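The Open Day at Clancombe

The bus from Flelbridge dropped us at the gate a little after ten. There were 17 of us, mostly from the housing association, and a woman in a grey fleece handed out lanyards and told us not to lean on anything with a light on it.

I had gone because of the letter. The letter said the Nevardale flats would be getting helpers in the new year, one to a floor, and that residents were invited to see them at work. My mother was 72 and lived on the second floor. She had read the letter twice and put it behind the clock.

"You go," she said. "Tell me if it's noisy."

They gave us tea first, then a talk. The man giving the talk said that the machines learned by watching. People went about their ordinary jobs with a camera on their heads, tidying and folding and putting away, and what the camera saw went into the machine. He said a drawer was harder than a staircase. He said cable was harder than either, because it never lay the same way twice.

Somebody asked what happened if it broke a cup. He said it would say so.

Then we went through to the room they called the flat. It had been fitted out at one end of the building, behind a glass partition, and we stood on the other side of the glass in two rows with the shorter people at the front. A woman was already working in there. She didn't look up. Next to the partition was a screen, and the screen showed what she was looking at, so that you could watch her back through the glass and her hands on the screen at the same time.

I watched the hands. She had picked up a length of white cable and was winding it, and when it was wound she put a green strap round it. She wore beads on one wrist. My mother does her cables the same way, only with the wire ties off bread bags. 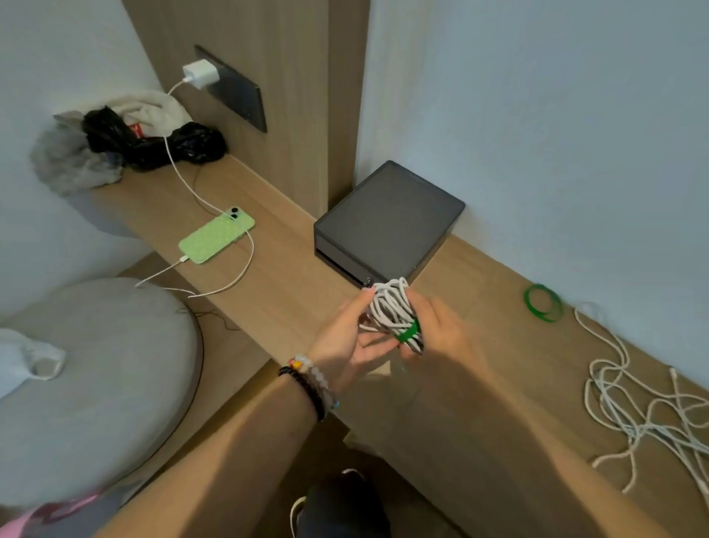

"Is she paid for this?" the man beside me asked.

"By the hour," said the woman in the fleece.

"To tidy up."

"To tidy up, yes."

He thought about it. He said his wife would want backdating.

After that they dimmed the lights on our side and sent the machine in. It was smaller than I had expected, about the height of a kitchen worktop with its arms down, and it had the name Guillot painted on its side in plain letters. It rolled up to a table and stopped. A lead had been left there for it. It took hold of one end and lifted, and the rest slid off on to the floor.

It waited. Then it went down after it, slowly, with a sound like a fridge door, and came up with the whole tangle in one hand. The winding took a long time. The loops were uneven and one of them hung down well below the others, but it got a strap round them on the second try and laid the bundle on the table. Then it moved the bundle a little to the left.

A few people clapped. I found I was holding my lanyard.

"Why did it move it?" I asked.

The man who had given the talk looked pleased and slightly tired. "They all do that," he said. "The people, I mean. They put a thing down and then they shift it."

On the bus back most of them talked about the cost. I sat by the window and thought about the wrist with the beads, and whether the machine had been puzzled by them.

My mother had soup on when I got in. She wanted to know if it was noisy.

"Not very," I said. "Like a fridge."

"And what did it do?"

"It put a cable away."

She stirred the soup and looked at the lamp flex trailing over the carpet, and the telephone wire, and the extension lead behind the television that neither of us had touched in years.

"Well," she said, "it can start with those."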